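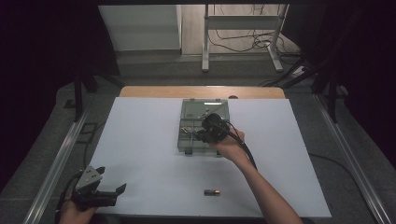 Jistia Battery Case, Small

A flat hinged case for loose household batteries. It keeps spare cells in one place in a drawer, on a shelf or in a camera bag, and the see-through plastic lets you check what is left without opening it.

The lid folds all the way back and lies flat on the table, so both hands are free while you sort. Two latches on the front edge hold it shut. They are stiff for the first week or so and then loosen to a firm click. Press both before you pick the case up.

Inside

The tray has a thin upright divider with a section to the left of it. Most customers put the small cells there and use the rest of the tray for larger ones, spare fuses or a coin cell card. Batteries lie on their sides. The walls are high enough that an AA or AAA cell sits below the rim and the lid closes without pressing on it. C and D cells do not fit. For those, see the Jistia Deep Case.

A few people have asked whether the divider comes out. It does not.

Details

Item number: 243
Color: translucent gray-green
Material: polypropylene, dark latches
Weight empty: 94 grams
Lid: hinged, raised rim, opens flat
Latches: two, replaceable
Temperature: do not leave above 60 °C (car dashboards, radiator tops)
Made for Drososano at the Veltamdale works

Using it

Wipe the tray with a dry cloth before you fill it. Put cells in with the ends facing the same way and do not mix loose batteries with keys, coins or paper clips. Metal across the ends of a cell can short it, and a 9-volt block is the worst for this because both terminals are on one side. Leave the cap on a 9-volt or put a piece of tape over the terminals.

Keep used cells out of the case. If you want to hold them until the next recycling trip, get a second case and label the lid. The raised rim leaves a flat area that takes an ordinary paper label, and the glue comes off with warm soapy water. Dry the case fully before any batteries go back in.

If a cell has leaked, take everything out, put on gloves and clean the tray with a little vinegar on a cotton swab, then water. Staining on the plastic is harmless. Throw away any other cell that has residue on it.

Not a toy. Keep batteries away from small children – the latches are not childproof.

Ordering

Sold singly or in cartons. We keep 450 in stock at the Venkataraman Street warehouse and orders placed before 2 p.m. leave the same day. Batteries are not included. Replacement latches come in pairs and press on without tools.

For school and workshop orders, or if you need another color, write to Ashwin Ramasamy at the Drososano order desk. Clear and smoke gray are made in August only and have to be reserved ahead.

Returns are accepted unused, in the original sleeve.

Also in this range: Jistia Deep Case, Jistia Coin Cell Card, Jistia Drawer Tray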